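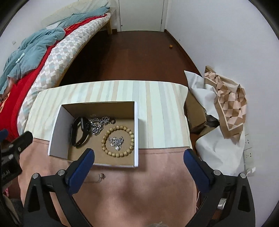 Vestach opened orders on 27th March for a hand-held gripper kit aimed at small companies that collect their own training data for robot arms.

The kit, called Drondum, comes as a pair of two-finger grippers, one for each hand, with soft replaceable pads and a carrying case. A user picks up and moves objects with the grippers, and the recordings are later used to train an arm to do the same job. No arm is needed during recording.

Vestach is selling the pair for $853. The price includes a software license for 26 months and five spare sets of pads. Orders placed now are due to ship in November.

The company said most of its early buyers work with small goods that are hard for machines to handle, such as necklaces, bracelets, watches and other accessories. Thin chains tangle and slip out of the pads of many standard grippers, and sorting them is still done mostly by hand.

Boateng, an online jewelry reseller, has been using a trial version of the kit to record sorting and boxing tasks. It said new workers needed roughly 44 minutes of practice before their recordings were good enough to keep. The reseller also said the pads picked up lint from fabric surfaces and had to be wiped down between sessions.

Gasance, which sells a competing kit with a single gripper, said it has no plans to offer a two-handed version this year.

Vestach said replacement pads will be sold separately through its website. Repairs are covered for the length of the software license, but worn pads are excluded.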